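Home | News | Celebrity | Music | Film | Style

Last updated: Friday, May 8, 2020

I've had Ulla Saarinen's new album on repeat for 48 hours, and my neighbours have stopped waving. Sorry, neighbours! Varo is her first record in seven years and I'd honestly given up hoping. 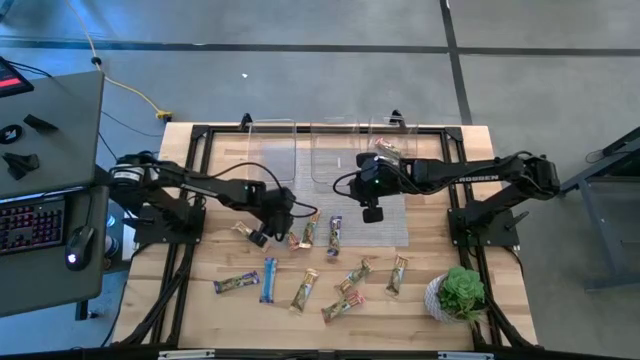
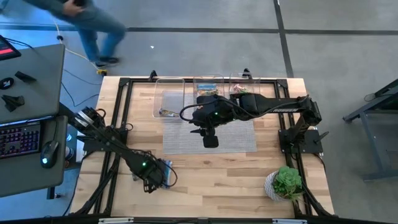 So, the gossip. You'll remember Ulla and her old producer, Dardo Valdebenito, weren't speaking (the awards night in January, the two separate cars, that very frosty wave across the room). Well, guess whose name is all over the credits? Dardo plays piano on two songs, and on Tikus he even sings, a bit flat, bless him.

I rang Ulla at home and asked who'd called whom. She laughed for ages. "He sent me a song at 2 in the morning," she said. "I was still cross, but it was a good song."

Laiba Afridi does the harmonies and she's my favourite thing on it. Danish Janjua's drums are a bit loud for my taste, though my sister says I'm getting old. Start with Virk, then play it again with the lights off. She's hoping to tour once theatres reopen, and yes, I've asked about tickets.

Contact us | Copyright 2020 | Back to top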